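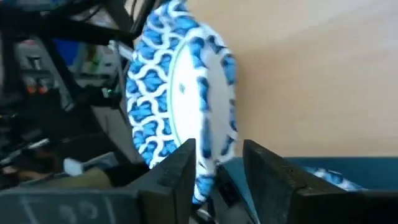 Okay, so hi everybody, can you hear me at the back? Good.

I'm Bartosz, I've been setting up trusts and holding companies out of Mahama for longer than my knees would like, and today I want to talk about bank accounts. Just opening one! I know, I know, it sounds like the easy bit.

(wait for laugh, move on if none)

So last September a client of ours, a family shipping business, wanted one plain account for a new company. Two owners, both with clean papers. We figured four weeks. It took 60 days, and most of that was spent sending the same passport copies to different desks at the same bank.

Slide. My colleague Prasert Boonchu drew this chart, so blame him for the arrows. Every arrow is an email. See the loop on the left? We went round that twice.

What I'd like you to take home is pretty small. Call the bank before you form the company. Ask who signs off, and get a name. Write the source of funds story in plain words, on one page, so a tired person can follow it at four in the afternoon.

(if time: the Cidow story, the short version, leave out the lawyer)

I'm not against the checks, by the way. I just want them done once, properly – and I'd love to hear if anyone here has managed that. Knut, I'm looking at you! Mic's coming round.

Recent talks
Junpei Honda: Who Owns the Owner?
Abdul-Rahman Laryea: Fund Fees in Plain Sight
Knut Fuchs: Moving a Company to Vorkora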